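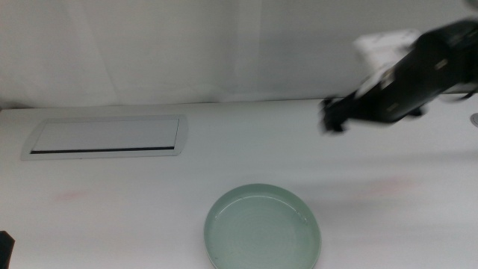
What does a vet student do all day?

They learn how to keep animals well, and how to help them when they are poorly! Some of that happens in a classroom with books and slides, and some of it happens in barns, stables, kennels and surgeries, where the patients have fur or feathers or very big hooves.

Let's start with the hard bit. If you want to be a children's doctor, you learn about one kind of body. A vet student has to learn about lots of them. A cow's stomach has four parts. A horse can't be sick, even when it has eaten something it shouldn't have. A rabbit's teeth never stop growing. A tortoise wears its ribs as part of its shell (imagine trying to listen to its heart through that!).

So the first years are full of anatomy, the study of how bodies are put together. Students look at bones and models, and they feel healthy animals all over with their hands. You need to know what a healthy leg feels like before you can spot a sore one.

How do you ask a dog where it hurts?

You can't, so you become a detective. Dilani Bandara is in her last year at the Skesard vet school, and this is her favourite part. "I watch the animal walk in before I touch it," she told us. "Is it limping? Is its head down? Is the cat squashed into the back of its basket? I've learned loads before I've even said hello."
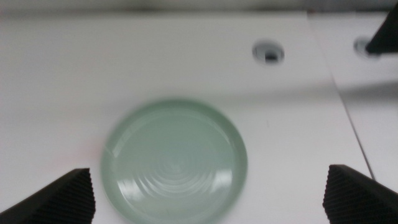
Next come the questions for the owner. Is he eating? Is he drinking more than usual? Has he chewed up anything odd, like a sock? After that it's time for the check-up, which usually goes from nose to tail. Students look at the eyes, ears, teeth and gums, then listen to the heart and lungs with a stethoscope. They feel the tummy very gently, and they take the animal's temperature (and yes, it often goes in at the bottom end).

Do students treat real animals?

They do, but always with a qualified vet close by. Near the end of their course they spend weeks at different practices. Dilani spent part of June at Gachanja, a farm practice up in the hills, where she helped with sheep, goats and one extremely grumpy donkey. Then she moved to a small town surgery called Parnness, where she met hamsters, budgies and more spaniels than you could shake a stick at.

Petronella Cele is the vet who looked after her at Parnness. She lets students listen to a heart first and tell her what they hear, and then she listens too. If they disagree, they both listen again! When there's an operation, a student might help to get the animal ready, watch its breathing while it sleeps, or sit beside it as it wakes up.

What if you're a bit scared of blood?

Plenty of students feel wobbly the first time they see an operation. They sit down, have some water and try again another day. Most people get used to it bit by bit.

Can I start now?

You can! Watch the animals near you and write down what they do. How does your cat get ready to jump? Which foot does a pigeon put down first? If you have a pet, ask whether you can come along to its next check-up, and save up two good questions for the vet. They love being asked.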